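Papelera redonda Truren, color rojo

Referencia 27. Interior, uso doméstico o de taller.

El fabricante la presenta como "la solución definitiva para los residuos ligeros". Es un cubo de plástico. Redondo, rojo, sin tapa, sin pedal y sin aro para sujetar la bolsa, así que conviene rebajar las expectativas antes de seguir leyendo.

Lo que sí hace es aguantar de pie en un suelo liso y dejar la boca despejada, de modo que se acierta desde arriba sin agacharse mucho. La bolsa se dobla por encima del borde y queda colgando por fuera. Truren habla de "ajuste limpio"; nosotros hemos visto pocas bolsas que no acaben arrugadas en un borde redondo, y esta papelera no cambia la costumbre.
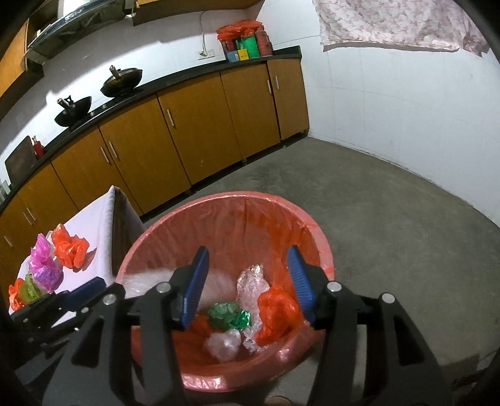 Papelera Truren roja con bolsa rosa y envoltorios de plástico dentro. Bolsa no incluida.

Para bolsas arrugadas y envoltorios va bien. Para restos de comida no la recomendamos: sin tapa, el olor sale, diga lo que diga el folleto. Tampoco nos convence el lema "100 % antimanchas". Preguntamos a Truren en qué ensayo se basaba y en febrero seguíamos sin respuesta.

Opinión de cliente
"La compré para separar plásticos. Cumple, pero por el nombre que le ponen esperaba algo más que un cubo." Edvin Åberg

Precio: 17 euros. El paquete de bolsas Drulteseo se vende aparte; cualquier bolsa corriente que dé la vuelta al borde sirve igual.

Devoluciones: sin usar y con etiqueta. Los gastos de envío corren a cargo del comprador.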